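Lighting under a mezzanine: spots, strip or both?
Posted in Home & Workspace Help – November – by Wollham
4 min read | 5 comments | 60 shares

We've taken over the ground floor of a small building to use as an office. Half of it is open right up to a white ceiling, and the other half sits under an upper level, so the ceiling there is a good deal lower. A staircase goes up between the two. The landlord's fittings consist of bare bulbs in the low part and one hanging thing in the high part that looks like a colander and lights roughly as well as one.

I want to put recessed spots in the low ceiling and a long linear light in the tall bit, possibly set into slats, which my business partner saw in a hotel and hasn't stopped talking about. The quote from the first electrician was 1276 pounds, not including the slats, and he sucked his teeth throughout.

Does mixing the two look daft? And what do I do about the stairs, which at four in the afternoon are already a matter of faith?

Wollham

Posted by Pullo
31 people found this helpful

Mixing them is fine. Half the offices in the country do it. What looks daft is mixing the colour of the light, so that one side of the room is a dentist's and the other is a pub. Buy everything at the same colour temperature, from the same maker if you can, and write the number down somewhere you'll find it when one fails.

For desks you want 500 lux on the work surface. You can get a cheap meter, or a phone app that will be wrong but wrong in a consistent way. Measure at desk height, after dark, with the blinds down. If you measure at noon in front of the window you will be delighted, and then it will be winter.

With spots in a low ceiling the usual mistake is lining them up neatly with the walls and then discovering every desk is between two of them. Draw the desks first. Put the lights slightly in front of where people sit, or they'll work all day in the shadow of their own heads. Get them on a separate switch from the linear one as well. We didn't, and we now have two choices, operating theatre and nothing.

Slats: nice, they do soften the echo a bit if there's proper felt behind them, and they collect dust like you wouldn't believe. Ask how the panels come down before you pay for them going up. Ours were fitted by Grurkholm, who did a tidy job and left no instructions whatsoever.

Posted by Sæther
4 people found this helpful

Just get lamps.

Posted by Tallstairs
12 people found this helpful

Lamps won't help the stairs, with respect to the above.

You need light on the edge of each tread, top to bottom, with a switch at both ends. A linear fitting running past the staircase does most of it, but stand on the top step and look down before anything is fixed for good. If you can see straight into the tube, so will everyone coming down with a mug of tea. A diffuser sorts that. A dark handrail vanishes in poor light too, so check you can pick it out against the wall.

And get a second quote. The teeth-sucking is charged for. 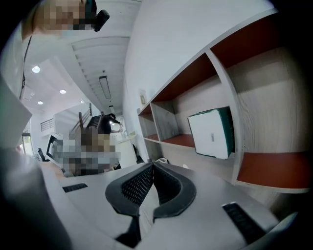
Can I put recessed spots and a linear light on dimmers?

Most LED fittings can be dimmed as long as both the fitting and its driver are marked as dimmable and the dimmer is one the maker lists as suitable. Give the spots and the linear light a dimmer each, and have the electrician try them at the lowest setting before leaving, as that is where any flicker or buzzing tends to show up.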